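Small Trash, Big Mess: What We Learned About Clearing a Work Table

Design and Everyday Life, Final Project Report
Team Wullow

Our project started with a desk, and a pretty gross one. At the end of January our whole studio table was covered in snack wrappers, tape backing and torn plastic sleeves, and we noticed that the big stuff (boxes, bottles, cardboard) always got thrown out while the little stuff stayed for weeks. We wanted to know why! So we picked that as our topic and had a great time with it.

Question
Does a small bin standing right on the table get more of the light trash cleared than a regular bin on the floor?

How we did it
We used two tables in the same room. Table A kept the floor bin by the door. Table B got a little tabletop bin, placed within easy reach of whoever was sitting there. Every evening we emptied both, sorted what was inside and also picked up whatever was still lying on the tables. A piece went on our list if it was smaller than a playing card. Over the full run we sorted 3,334 pieces, which is a lot of evenings with tweezers and a kitchen scale.

Results
Table A had 1,010 pieces left on the surface at the end of the day over the whole study. Table B had 429. We were really excited by that gap, and it showed up in the first week and stayed. Clear plastic was the worst kind of trash on both tables. It blends in on a white top, it sticks to your sleeve, and if it is crumpled it rolls off the moment you wave a hand at it. Paper was much easier.

We also asked people to fill out a short form, and 68 did. The most common complaint about the tabletop bin was that it took up drawing space. The most common nice comment was that it made people want to tidy up before lunch, which we loved reading.

Problems
The tables were not used by the same people, so part of the difference could be habits. We lost two evenings of sorting when the Table B bags got mixed up with the ones from Table A. We also never tested a bin with a lid. Our guess is that a lid would ruin everything, but that is only a guess.

Next steps
We would like to try bins in different heights and move them from the left side to the right side of the table. Picking up one scrap and dropping it in is such a tiny job, and there is still so much about it we want to try out.
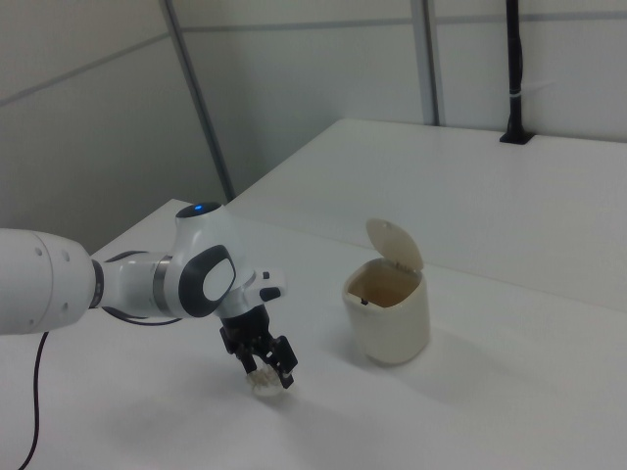
Aníbal Marinho wrote back that he would swap the two bins halfway through next time, so both groups get a turn with each one, and that he'd like to see the plastic and the paper in separate tables of results.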